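**Clevilari** is a two-armed tabletop robot kit sold by Somance, a firm better known for shop shelving. It is aimed at workshops and colleges that want a machine to handle household objects and have a spare table to give it. The kit went on sale in January at a price of 3,587 euros, delivery extra.

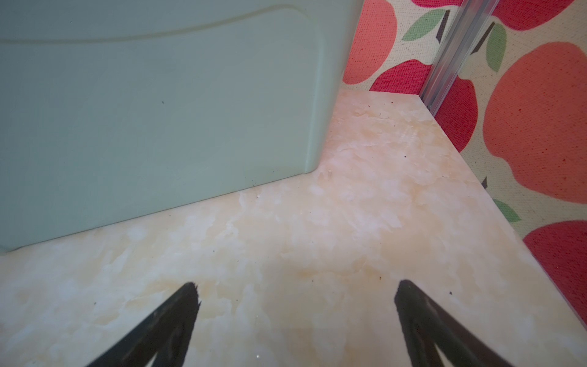 Somance supplies the arms, the grippers and a printed manual of 72 pages, two of which concern the arms. The rest cover electrical safety, in several languages.

## Plate course

The standard exercise, known as Chávez after the street where the firm has its office, asks the pair to put plates into a bin. Plates were chosen for being thin, flat and slippery, qualities also prized by whoever wrote the warranty.

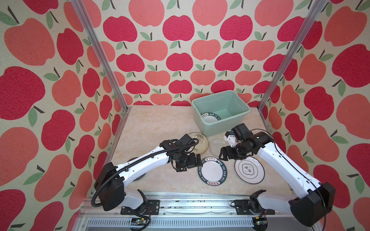 Each arm has a two-finger gripper and a camera near the wrist. Either can be run alone, though the course is written for both — a plate held at opposite edges is less inclined to tip. Crockery is not included.

## Reception

The trade newsletter *Gestalmont* scored the kit 58 out of 100, praising the reach and calling the setup software "a test of character". 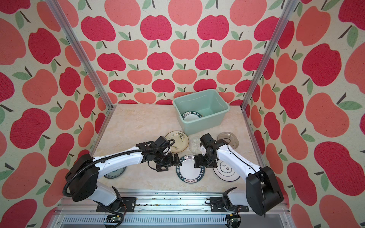

Somance has since reissued the software with a larger font. A service plan covers motors and cables for 2 years and excludes anything dropped.

*Last revised 2021-09-04.*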